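Section 7: Setting up your Boltel water softener
First fill and first rinse

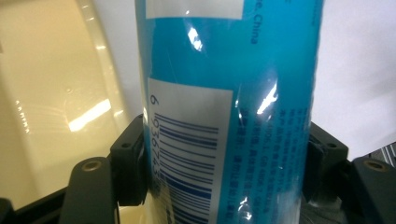

I do this part in the morning, before anyone wants a shower. Set aside an hour and keep a towel handy.

1. Close the inlet valve and turn the bypass to OUT.
2. Lift the lid and pour in salt up to the lower line. Pellets only - I tried block salt once and spent a whole evening chipping it loose.
3. Plug in the control head and set your hardness to 300.
4. Open the inlet slowly, a quarter turn at a time.
5. Hold RINSE until the light blinks, then let it run.

Note: The drain hose will gurgle, and mine still does!

Caution: Never feed it water hotter than 105 degrees.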